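Week 7 Notes: Learning Manipulation from Hand-Held Gripper Demonstrations
Course convenor: Kieran Cullinane

These notes accompany the Wednesday lecture and should be read before the tutorial. Students are expected to know the material on behaviour cloning from Week 5.

The Stidetstead study considered whether a policy for sorting and folding garments could be trained without teleoperating a robot. Demonstrators worked in ordinary homes with a hand-held gripper carrying its own camera. After filtering, 342 demonstrations were retained. Recordings were rejected where tracking of the gripper pose was lost, a fault most common when the device was held close to dark fabric. 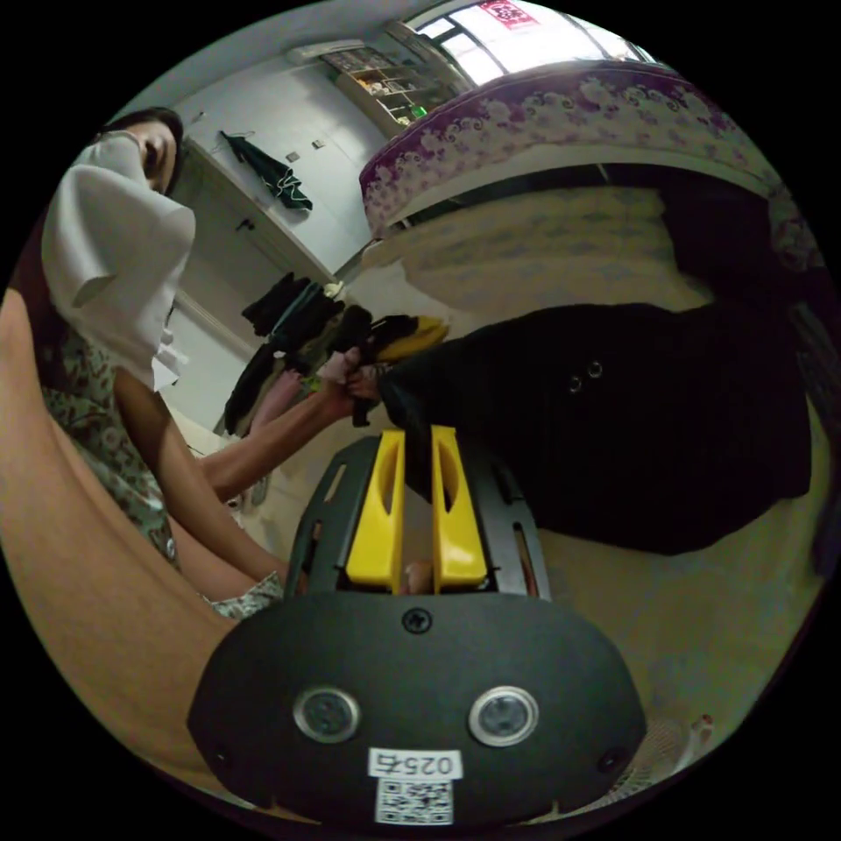 Clothing is a difficult case for this method. A garment in a heap has no fixed shape, its edges are often hidden by its neighbours, and the grasp point must be chosen from partial views. The authors therefore predict short sequences of relative gripper motion, re-planned at each step, and make no attempt to estimate the full state of the cloth.

Two baselines were compared. Seidel was trained on 157 teleoperated episodes; Cutwood used the hand-held data with absolute poses. Each policy was evaluated over 30 trials. The relative-motion policy performed best on mixed heaps, although its advantage over Seidel was small for single garments.

Tutorial preparation: read the Turkham replication and identify one source of bias in the filtering rule.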